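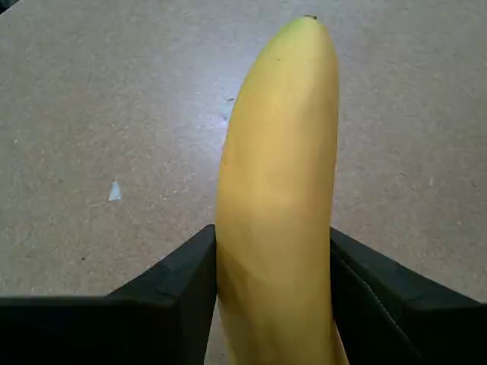 4.2 Grip force on soft produce

20/06/2021
Imad Khoury and Paloma Brannigan

The second set of trials compared the two finger designs, Movden and Dadix, on items that bruise under light load. Both were fitted to the same arm and driven by the same Arai controller, so that differences in the results could be put down to the fingers and the force limit alone. Fruit was held by the lower part, with the rest left free above the fingertips (Fig. 3). In this pose the two black fingers close on the banana from either side and the tip points away from the gripper. The angled shoulders leave a funnel-shaped opening with a narrow throat, and contact is limited to the inner faces. A banana is an awkward test item for a parallel grip. Its sides are angular, the ridges differ from one fruit to the next, and the load may fall on a ridge or on the flat between two ridges depending on how the fruit is turned.

Figure 3. Banana held near its base between the gripper fingers, seen against the tabletop.

Each trial used one fruit and one closing cycle. The controller closed the fingers at constant speed until the motor current reached the set limit, held for the dwell period, lifted the fruit clear of the table and returned it. Fruit was then stored at room temperature and the peel inspected the next day by a rater who had not been told which fingers had been used. Marks already present before gripping were recorded on a sheet and left out of the score. The full set came to 1,749 cycles over all produce types, of which 338 were on bananas.

With the limit set low, the Dadix fingers dropped more fruit than the Movden pair, mainly during the first part of the lift. Most of these losses were rotations about the contact line, with the free end swinging down before the fruit slid out. Raising the limit removed nearly all of them but increased the number of fruit with visible bruising. The Movden fingers showed the same trend over a wider range of settings, and we were able to find a limit at which both faults were rare. No such setting was found for Dadix.

Two points should be kept in mind when reading these results. Motor current is an indirect measure of force at the fingertip, and friction in the drive changed slightly as the gripper warmed up. We repeated the zero reading every 400 cycles, which reduced the drift but did not remove it. A load cell will be added to the Gitton test stand in September.

Contact: Paloma Brannigan, Gitton test stand | © The authors | Back to top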